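4. Working with cloth

The Titon hand-held gripper kit comes as a matched pair. Before starting this section, finish the charging and pairing steps in section 3. Both grippers must show a steady light.

4.1 Preparing the station

1. Clear a work surface large enough to lay one piece of cloth flat. Loose items can stay at the back of the bench as long as they are out of arm's reach.
2. Check the square marker on each housing. Wipe it with a dry cloth. Do not use alcohol.
3. Open and close each gripper 7 times. The fingers should move freely and come back to the fully open position without help.
4. Start a new session in Brinder and choose "Soft goods" from the task list. The default list opens on "Rigid", so check this each time.
5. Pick up the cloth with one gripper, keep the other close to it, and lift until the fabric stands clear of the bench. 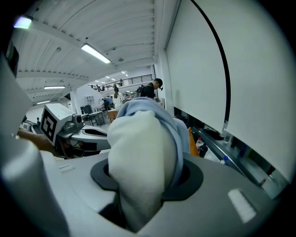
GRIPPERS > TWO-HANDED USE

4.2 Holding and passing fabric

Two-handed tasks take some practice. New operators should plan on a few short sessions before saving anything they want to keep.

1. Take hold of the fabric at a fold or a corner. A single layer in the middle of the cloth slips more easily.
2. Squeeze the trigger until you feel the first stop. This is enough for shirts, towels and sheets. Go to the second stop only for heavy cloth such as denim.
3. Bring the second gripper in from the side, with its marker facing outward. Close it on the fabric before you open the first one.
4. Wait one second, then release the first gripper. Brinder uses the pause to mark the handover in the recording.
5. Lower the fabric to the surface and open both grippers fully.
6. Press Save, or Discard if the cloth was dropped. Dropped cloth can also be saved with the "Retry" tag – see section 6.

Note: Fabric piled up close to the gripper can block a large part of the view. Short periods are fine. If the on-screen tracking bar turns yellow, lower the cloth or turn your wrist slightly until it goes green again.

Note: Light colors on a white surface are harder to track. Raise the contrast setting to 8 for white or pale cloth, and set it back afterward.

Caution: Do not pull on fabric that has caught in the opening between the fingers. Release the trigger, set the gripper down and lift the cloth out by hand.

Caution: Keep cables off the path where people walk. Other operators may be moving about and looking at their own work.

4.3 Gathering a pile

Use this task to practice pressing and bunching cloth without lifting it all the way.

1. Drop two pieces of cloth of different colors in a loose heap.
2. Hold one gripper still, low and facing the heap.
3. Press the other gripper into the heap from the opposite side and close the jaws on whatever is there.
4. Drag or fold the cloth a short distance. Keep the movement slow.
5. Repeat from a new angle. One recording can hold up to 423 seconds, after which Brinder starts a new file.
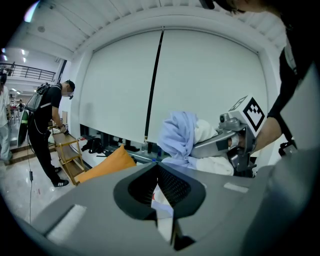
Kendra Doucette wrote to us that the one-second wait in 4.2 felt too long when she was folding towels all morning, and asked if it could be made shorter. It can. In Brinder, go to Settings, then Handover, and enter a value in milliseconds. The factory value is 1000 and the highest is 2000. Values under 500 work, but some handovers will not be marked and you will have to add them by hand.

She also asked about worn finger pads. Replace them when cloth starts to slip at the first stop. Pads are sold in pairs and should be changed on both grippers together. After fitting new pads, run the grip calibration in section 3.4 again before recording.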